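Print this page | E-mail this page

Setting out a refreshment table

Cover the table with paper before anything is placed on it. Bottles should stand at the back, and dry snacks be kept well apart from drinks.
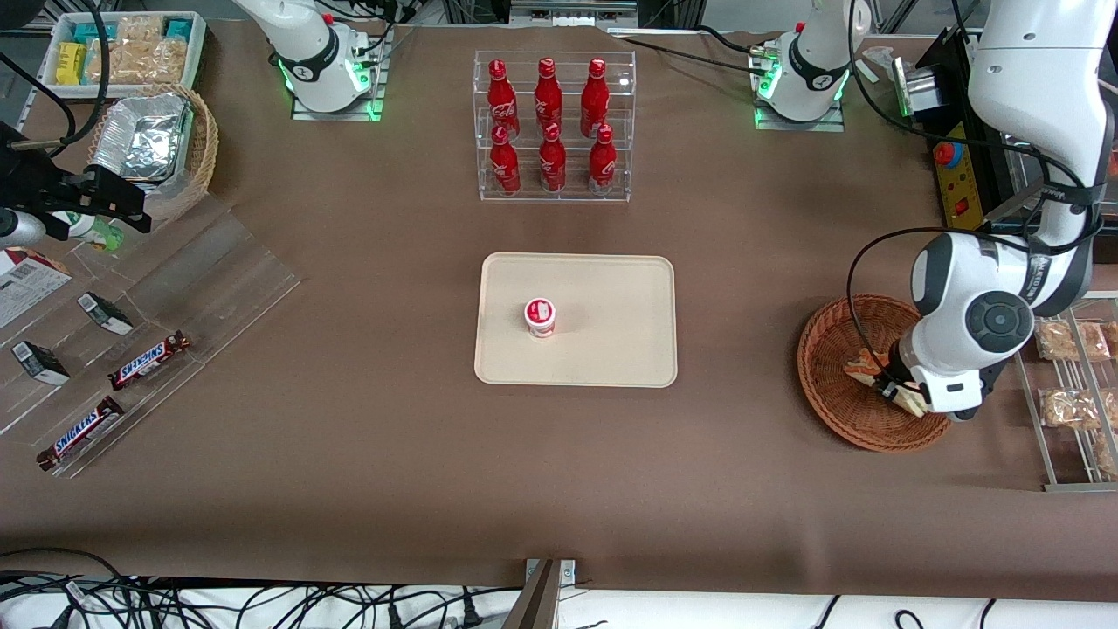 Trays are best reserved for serving. A raised rim helps to contain spills, and a two-tier rack behind the tray keeps bottles in view – the rear row stands slightly higher. Wrapped snacks may go in a woven basket.

Comments (2)

Sofia Meireles: We do this at Lomdale every February.

Tiago Abreu: Would it suit 12 guests?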